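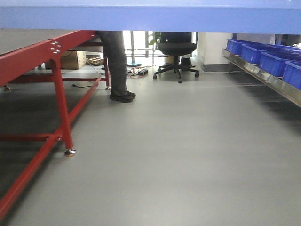 Bench frames and floor power for two-arm cell, what to budget

Forum: Cell Planning and Integration
Started by shadgu, Jun 21, 2018

shadgu
Putting together a capital request for a two-arm kitting cell and I'm stuck on the boring part of the list. Arms and controllers are quoted. What's left is benches, bin rails, cable management and leveling.

We have bolted square-tube frames with leveling feet and want to reuse them as arm bases. Photo at the top is from under one of the blue tops. Payload is 6 kg per arm. Skalden quoted new pedestals and I'd like to leave them out if the frames will do.

Sosina

mlyuen
What is the wall thickness on the tube? And is the top bolted to the frame or just sitting on it? Those two answers decide most of it. A bench that feels solid when you lean on it can still ring when a 6 kg arm does a hard stop at full reach.

shadgu
3 mm wall. Top is bolted. Frame joints are bolted too, you can see four at the corner by the near leg.

mlyuen
Then budget for gussets at minimum. Bolted corners creep. I'd also price new feet. Yours look like round chrome ones, and standard feet of that type aren't meant to be anchored. For an arm base you want a plate foot with a hole through it for a floor anchor.

grirnosia_ctrl
Disagree on anchoring. We ran the same class of arm on unanchored benches at reduced acceleration and lost very little cycle time. If the process is kitting, the pick is the bottleneck, and the travel between picks barely matters. Put the money into the bins.

mlyuen
Reduced acceleration is a fine answer until production asks for the time back. Then you're drilling the floor with the cell live.

hlandry
Nobody has mentioned the cables yet. There are thin black ones running across the floor in the back, plus a power adapter and some orange and red wire in a tangle. I'd carry a separate line for floor raceway and a drop from overhead. Our last cell had no such line and it came out of the spares budget in December.

What's the raceway run, Sosina?

shadgu
70 feet if we follow the wall, less if we go overhead. Facilities hasn't said which they will allow.

hlandry
Quote both and put the higher one in the request.

kaming_ng
On the bins: the blue ones on the steel rail are fine for hand picking. For a robot the question is repeatability of the bin position. If they can slide along the rail or lift off, you need a hard stop per bin or you need vision. We bought machined stops from Stistotum, 148 dollars per station. Printed ones wore out.

grirnosia_ctrl
Or fix the bins and refill in place.

kaming_ng
Works if the refill person never has to reach into the arm envelope. With that rail at the side of the aisle, maybe. I would draw it to scale before deciding.

shadgu
Current draft of the request, comments welcome:

Gusset kit and plate feet, both frames
Anchors and drilling, as an option line
Raceway, wall route
Hard stops, one per bin position
Labor for leveling and arm alignment

Pedestals removed.

mlyuen
Keep the pedestals as an unfunded alternate — if the frames fail a deflection test you don't want to reopen the whole request. Ask Skalden how long the quote holds.

shadgu
Fair. Added as alternate. I'll run a dial indicator on one frame with the arm mass bolted down and post the numbers.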